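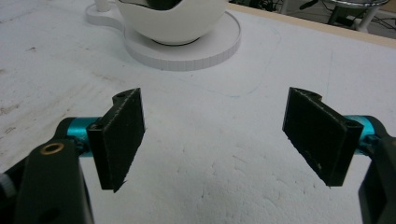
Part-time Archive and Local Studies Assistant
Jorthorpe Library and Local Studies Centre

Hours: 186 hours a quarter, worked to a rota
Contract: fixed term, 18 months, with a possible extension
Reports to: Local Studies Manager
Place of work: Jorthorpe, with occasional days at the Surham store
Closing date: Nov 18, 2025, at noon

About the post

Jorthorpe Library is looking for an assistant to join the local studies team. The main task is to list, repackage and help open up the Mesov collection, which came to us from a firm of land agents and surveyors that closed its Jorthorpe office after several generations of trading. The collection is made up of maps, sale particulars, letter books, field notebooks and a long run of tenancy files. A first survey in October found 1,222 items that need a full catalogue entry. The tenancy files are not part of that figure and will be listed by box.

Most of the collection is in fair condition. Some of the rolled maps have been stored badly and have split along the old folds. You will not be expected to repair anything, but you will need to spot problems and set items aside for the conservator, who visits from the county record office once every 4 weeks.

The post also covers two sessions a week on the public enquiry desk. Our readers include family historians, students, people with boundary questions and people who have just bought an old house and want to know who lived in it. Some come in every week and know the shelves well. Others have never used an archive and need to be shown how to fill in a request slip.

What you will do

Write catalogue entries to the standard we use, working from the items themselves and from the firm's own index cards where these survive.

Move items from their old boxes and bundles into archive folders and boxes, remove rusted pins and clips, and label everything in pencil.

Check the place names in the entries against our parish list. Spellings vary a good deal in the older papers, and the Dumlao estate alone appears under five different headings.

Answer enquiries in person, by post and by email. We aim to reply to written enquiries within ten working days.

Fetch and return items for readers, and keep the production register up to date.

Help set out small displays in the foyer, usually twice a year.

Go with the manager to the Surham store when material needs to be brought over or sent back. The store has no heating in the outer room, so bring a coat.

What we are looking for

You must have:
Experience of detailed written or clerical work where accuracy mattered. This could be in an office, a shop stockroom, a school, a surgery or anywhere else.
Clear handwriting and good spelling.
Confidence in using spreadsheets and a simple database.
A calm and polite manner with members of the public.
The ability to work alone for several hours at a time and to keep to an agreed method.

It would help if you had:
Some experience of reading handwriting from the eighteenth and nineteenth centuries.
Knowledge of the history or landscape of the Jorthorpe area.
Experience in a library, archive or museum, paid or unpaid.
A driving licence.

You do not need a degree or an archive qualification. Training in handling, cataloguing and reading old handwriting will be given in the first six weeks. We will also pay the fee for one short course during the contract, up to a limit of £500, if it is relevant to the work.

Physical demands

Boxes are kept on fixed shelving and the upper shelves are reached by a kick stool or steps. A full box can be heavy and the map rolls are awkward to carry. We can arrange for another member of staff to do the lifting, and applicants who would need this should not be put off. The strongroom is kept cool all year. Old papers can be dusty, and gloves, aprons and masks are supplied. Please tell us if you have a mould allergy so that we can plan the work around it.

The reading room and strongroom are on the ground floor and have level access from the car park. The staff kitchen is upstairs and there is no lift, but there is a kettle and a fridge in the downstairs office.

Hours and pay

The rota is agreed a quarter in advance. Enquiry desk sessions run from 9.30 to 1.00 or from 1.30 to 5.00, and cataloguing hours can be fitted around these by agreement. We can be flexible about school holidays if we know early enough. There is no evening work. One weekend session is worked every quarter and the time is taken back during the following month.

The post is paid on the library assistant scale, starting at the second point. Annual leave is given in proportion to hours worked. Travel to Surham is paid at the standard mileage rate, or the bus fare will be refunded on production of a ticket. You may join the pension scheme from your first day.

How to apply

Please fill in the application form, which can be collected from the enquiry desk or sent to you by post or email. We do not accept a CV on its own — the form asks questions that a CV usually doesn't cover. Use the last section to tell us how you meet the points under "You must have". Two sides of A4 is plenty.

Give the details of two referees. One should be a current or recent employer, tutor or someone who has supervised you in unpaid work. We will not contact them until after the interview.

Interviews will be held at the library and will last about forty minutes. There will also be a short written exercise, in which you will be asked to describe two documents from the collection and put a small group of papers in date order. No preparation is needed for this. If you need any changes made to the interview or the exercise, say so on the form or ring us beforehand.

If you would like to see the collection or talk about the post before applying, ask at the enquiry desk for a time with the Local Studies Manager. Visits can be arranged on most mornings.

All applicants will be told the outcome in writing. Forms received after noon on the closing date will not be considered.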